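Deux bras, un échiquier et beaucoup de patience

Chez Urkedora, Tamsin Donnelly apprend à des bras robotisés à ranger les pièces d'échecs.

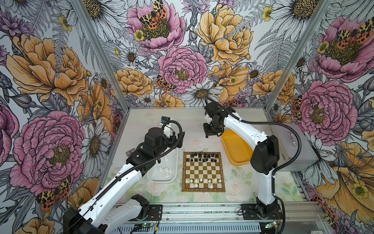
« Les échecs, c'est presque un prétexte ! » lance-t-elle en riant. Ce qui la passionne, c'est la prise : saisir un pion sans bousculer son voisin. Son équipe a enregistré 700 démonstrations, puis entraîné Triệu, son modèle, sur un décor chargé plutôt que sur fond uni. « On craignait que les motifs le perdent. Eh bien non – sur 227 essais, il n'a raté que 9 prises. J'ai relancé le calcul, je n'y croyais pas ! »

La suite ? Près de 2000 démonstrations dès octobre, avec d'autres jeux. « Les dames, j'ai hâte. C'est plat, ça glisse, un vrai bonheur de chercheuse. »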